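Setting a Shelf So It Looks Lived With
Notes for the Helturbridge home and craft evening, May

OK, hello, thank you all for coming out! Start with the bottles while people are still finding chairs. Amber glass, brass, silver tins, one little green plant. Tell them these are the pieces I keep going back to.

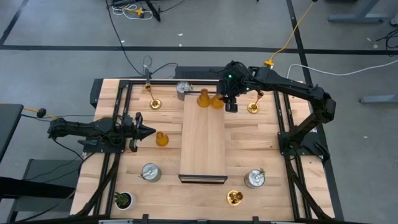
Talk and notes: Zawadi Rugemalira, Grurnico

So, my first rule (slow down here, I always rush it) is to spread everything out on a table before any of it goes near a shelf. Brass candle holders apart from each other, tins apart, and then I start making little groups. Two amber bottles side by side read as a pair. Put a third one off on its own and your eye goes looking for it, and I love that!

Heights next. A tall slim candle holder wants something squat nearby. Tell the Pacheco story, the 90 dollar mantel, keep it short this time.

Then the plant. Small white pot, a succulent, done. I've tried ferns. Don't ask me about the ferns.
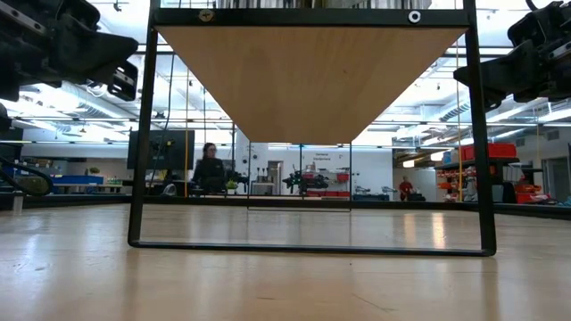 Now for what goes on what. I like pale wood with a thin black metal frame, it goes with nearly anything, and you can leave the space underneath open. People always want to fill it. Leave it a week and see!

Ask who has a shelf they hate. Take two or three answers, then move on to the Birkorum handout, page with the 253 paint colors. Lights up at 8:30.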